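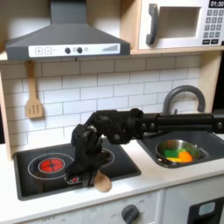

Worth paying extra for induction?

Posted Tuesday, July 10, 2018 - 15 replies - 3 shares

marrowfat
Our old ceramic hob needs replacing and the man at the Duvau showroom spent half an hour telling me induction would "pay for itself". He wanted £200 more for it than for the plain ceramic. We're two people who boil pasta and fry eggs. I can't make his sums work. Has anyone really seen it on their bills?

tinlidded
No. We had a Jerkeo induction fitted in April and I've compared the readings. There may be a difference, but the kettle and the tumble dryer drown it out. Nice hob though.

pelmet_88
You're measuring the wrong thing. Four weeks of readings in spring tells you nothing. It heats the pan and not the glass, so of course it uses less.

tinlidded
Less, fine. How much less? That's what marrowfat asked. "Of course" isn't a figure.

oldgasman
I'd want to know what he was getting for selling it. Same chap, or one very like him, told my sister her pans would all be fine. Three of them weren't. Try a fridge magnet on the bottom before you believe anything.

marrowfat
Just tried it. The big saucepan sticks, the frying pan doesn't, and the milk pan sort of slides off. So that's more money on top of the £200.

crumbtray
I'll stick up for it. Ours is a Justitetti and I'd never go back, mainly for the cleaning. Spills don't bake on the way they did. Saving money never came into it.

pelmet_88
Exactly, and it's quicker.

oldgasman
Quicker at boiling water. I'm not usually in a race with a potato.

crumbtray
You're not usually the one scrubbing the hob either, I'd guess.

marrowfat
Cleaning I might pay for. I still don't like being sold it as a saving. Going back at the weekend to ask for his workings in writing.

tinlidded
Ask what fitting costs as well - ours needed a new cable and it wasn't in the quote.

Recent threads
Abdel Rahman worktops - are the joints meant to show?
Extractor fan louder than the telly
Limescale remover or just vinegar?
Duvau delivery slots, anyone had one kept?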